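Gurnach hands its creative account to Vistell after a five-month pitch

FOR IMMEDIATE RELEASE

FLOSVILLE, July — Well, we've picked one! After five months, four agencies and more cold pizza than I'd like to admit to, I'm really happy to say that Vistell is Gurnach's new lead creative agency. They start right away on everything we do in North America: TV, radio, outdoor, social and the stuff that goes in stores.

I run marketing at Gurnach, and normally somebody else would write this for me in a nice stiff third person. I asked if I could do it myself this time and they said yes, so blame me for the exclamation marks.

If you don't know us, we make crackers and crispbreads. We've been baking in Flosville for 40 years and you can now find us in 1,221 stores, up from 731 when I joined the company. Most of that growth came from people telling their friends. Our ads, I have to say, didn't do a lot of the lifting, and that's on us as the client. We kept changing our minds about who we were talking to.

So back in February we wrote a brief that fit on one page (it took three weeks to get it that short) and sent it out. Solanki, the consultancy that ran the review, kept us on schedule and told us off whenever we tried to sneak a second page in. Our previous agency was invited to pitch and decided to sit this one out. We parted on good terms, and they're finishing up the summer radio spots as I write. 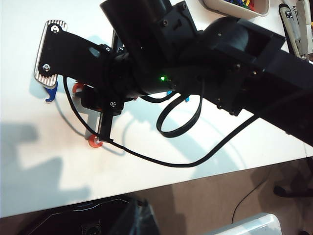 A black robotic arm over a white tabletop.

What won it for Vistell was the second meeting. The first one was fine. Good slides, good coffee. Then they came back having talked to 400 people who buy crackers every week, and they'd thrown out their own opening idea because those shoppers didn't care for it. I loved that. They read us some of the answers out loud, including a few pretty rude ones about our box, and by the time we broke for lunch I'd already texted my boss.

The new work is built around a line I can't share yet — legal would have my head — but it's about eating standing up in the kitchen, and it made our whole sales team laugh. The first TV spot is planned for the fall, with outdoor and social going up in the same week. We're also redoing the box, so thank you to the rude people.

Media planning and buying isn't part of this review and stays where it is. Our Canadian business is included from the start, with French-language work made by Vistell's own team so it doesn't end up as a translation of the English ads. Budgets aren't being disclosed.

To the other three agencies: thank you. You put in real hours and we noticed. Everybody who pitched was paid a fee for their time, and I'd like to see more companies our size do the same.

About Gurnach
Gurnach bakes crackers, crispbreads and seeded snacks in Flosville and sells them in grocery stores across the United States and Canada.

About Vistell
Vistell is an independent creative agency working mainly with food, drink and household brands.

Media contact
Gurnach press desk, Flosville. Phones are open until 5 p.m. Logos and pack shots are available on request.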